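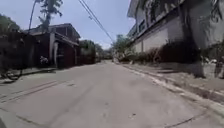
I've been putting off writing about the Prallus for months, mostly because every time I sat down to do it I'd find one more thing I wanted to try first. Anyway, the kettle's on and it's March 8, 2022, so I'm calling it a fair trial and getting my thoughts down.

For anyone who missed my earlier rambling, the Prallus is a small sidewalk delivery robot you can lease by the month. It's a squat six-wheeled thing with a locking lid, and Baudry, the dealer in Ballcombe, set mine up back in October. I run a little bread and preserves business out of my kitchen, and my favourite customers all live within a few streets of me, so I wondered whether a robot could do the short runs while I stayed home with the oven.

The lease came to $126 a month, or you can buy the whole kit outright for $2080. I leased, being a coward, and I'm still glad I did (more on that below).

Setup was easier than I'd feared. You walk the route with the robot trundling along behind you, and the Ister app draws a line on a map as you go. Then you tidy up the line at the kitchen table, mark the places where it should slow down, and tell it where to stop. I'd taught it two routes before lunch, and felt unreasonably clever about it!

What I like most is how polite it is. It waits at driveways, it chirps before it sets off, and it holds some 40 bread rolls if you pack them the way I do – in two layers with a tea towel between. My neighbours say good morning to it. One family has started leaving their empty jam jars in it for the trip home, and I'd love everyone else to take up the habit.

Now for the grumbles. Chipped curbs and rough old concrete are hard on it, and so is loose grit, which gets into the front wheels and makes a dreadful grinding noise until you brush it out. Strong sun is the other trouble. Where a bright stretch of pavement meets deep shade it will sometimes stop and think for a good long while, and I've stood at the gate in my slippers more than once, waiting for it to make up its mind. The last app update helped a bit, though I still send the robot out early when I can.

Baudry have been lovely about all of it, and they swapped a worn wheel at no charge. I've renewed the lease, and I'm going to try the insulated liner next, so if anyone has used one for soup, please tell me how you keep the lid from fogging up.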